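Dish rack on a butcher block table, will it ruin the wood?

Sointu Rantala
Hi all! We have a butcher block table, a light one made of narrow strips, and I'd like to keep a wire dish rack on it for our round plates. There's no tray under the rack, just the grid bottom. My mother-in-law is convinced the wood will go black within a year. Is she right? I'm a bit attached to that table (we saved up 457 dollars for it, secondhand!) and I'd hate to spoil it.

Arvo Kemppainen
get a tray

Leena Honkanen
Oh, I do sympathize, Sointu! Your mother-in-law has a point, but you needn't give up the rack. Drips are fine if you wipe them up; it's the puddle left overnight that stains. I rub mineral oil into mine every month or so, let it soak in until morning and buff off what's left. If a gray mark does appear, 80 grit is too rough to finish with, so go finer afterward and oil again.

As for the plates, stand them one to a slot, all facing the same way, and lift the rack off once they're put away so the wood can breathe. Mine sits in the middle of the table, and I stack the plates near the edge until I get to them.

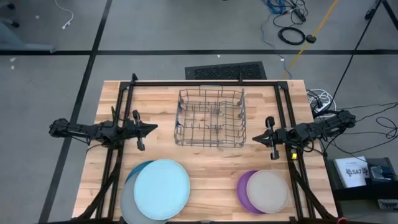
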